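Gendville Calligraphy Room – Interim Report to the Rangate Fund

Summary of progress

The calligraphy room at the Gendville community center opened to the public in October, one month later than planned. The delay was caused by repairs to the heating and did not affect the budget. A total of 158 people have since attended at least one class. The original target for this stage was 120.

Equipment

The grant allowed us to replace most of the shared brushes and to buy paper in bulk from a supplier in Wasberg. We also kept several older pieces that came with the Ignacio bequest. The dark wooden brush rack, with its carved dragon or beast head at the end of the crossbar, has been placed in regular use. Brushes are hung from its hooks with the tips down between classes, and students are shown how to do this in their first session.
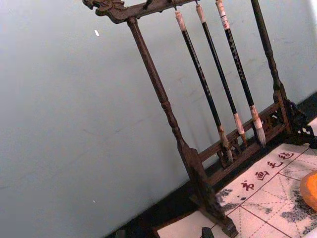
Miriam Castellow
Program Manager, Gendville Community Center

The rack shows slight wear, and the pierced carving at the foot and the lattice panel on the lower rail collect dust. We have asked for advice on cleaning the wood without harming the dark stain. A quote of $600 has been received for this work and for the repair of two other items in the bequest. We request approval to meet this cost from the unspent travel line.

Classes

Each course is limited to 20 students. Evening places filled quickly – the afternoon course did not, and will move to a 5 p.m. start next term. Three schools have asked for visits, and dates are being arranged.

Next steps

Paper stock will be reordered before the spring term. A full statement of spending will follow with the final report.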